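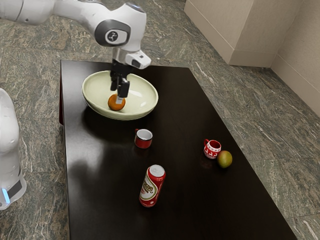 17 de abril de 2025

Cuaderno del taller, brazo de la mesa de centro

Retomo esto donde lo dejé en enero, es decir, con la mandarina (en la configuración se llama «naranja_peq», que nadie lo cambie, que luego se rompen los scripts). Objetivo del día: cerrar la pinza sobre la fruta dentro del cuenco, en simulación, sin que la fruta decida emigrar.

Montaje igual que siempre: la mesa oscura brillante, el cuenco al fondo, la fruta dentro, y de relleno las dos tazas rojas, el mango y la lata. La taza de los renos sigue ahí en pleno abril. La malla pesa poco y el asa está bien modelada, así que se queda hasta nuevo aviso.

Primera tanda, 20 intentos con la aproximación vertical, dedos hacia abajo. El problema es el de la última vez: un dedo llega antes que el otro y se apoya encima de la fruta en lugar de bajar por el lado. Desde arriba queda muy digno, como quien bendice una mandarina, pero agarre no es. El planificador, por su parte, da la maniobra por buena y escribe «contacto OK» en el registro. Contacto hay, eso no se lo discuto.

Cosas probadas, por orden de desesperación:

Girar la muñeca antes de bajar. Mejora algo, pero con la fruta pegada al interior del cuenco el otro dedo se queda sin sitio y roza el borde.

Subir la fricción de las almohadillas. La fruta se pega al dedo y luego no hay quien la suelte. Vuelta al valor anterior.

Bajar 4 mm más antes de cerrar. Lo mejor de la tarde. La fruta rueda un poco hacia el centro del cuenco y se coloca sola, cosa que no pienso cuestionar.

Reducir el paso de tiempo de la física. Va lentísimo y el resultado es idéntico. Una hora perdida, que apunto para no perderla otra vez dentro de un mes.

El cuenco tiene culpa propia. La malla de colisión que bajé de la biblioteca de Tesport venía como casco convexo, o sea, un cuenco tapado: la fruta flotaba encima tan tranquila. La rehíce con descomposición y ahora tiene interior, aunque el ordenador del taller se queja como una cafetera. Si alguien reutiliza la escena, que coja la carpeta «cuenco_hueco» y no la otra. La otra la borraré cuando me atreva.

Los reflejos de la mesa: ya sé que son caros y que no aportan nada a la pinza. Los dejo puestos porque el detector se lía con ellos y prefiero que se líe aquí antes que en el salón. En el registro 127 marcó como taza el reflejo de la taza. Con una confianza altísima, además.

Sobre el hardware de verdad – el que algún día habrá que atornillar –, los dedos impresos siguen sin almohadillas. La goma que pedí a Gornar es demasiado blanda y se despega con el calor de la lámpara. Me queda media plancha por si alguien quiere calzar una mesa. He pedido otra más dura, y mientras tanto no toco el cierre en real.

Pendiente:
– Repetir la tanda con los 4 mm ya fijos y la fruta en posiciones aleatorias dentro del cuenco.
– Cambiar el texto «contacto OK» por algo menos optimista.
– Probar el mango. Hasta 5 intentos, y si no sale, se queda de decorado con la taza.
– Devolver el calibre al cajón de la izquierda. Lo tengo yo, perdón.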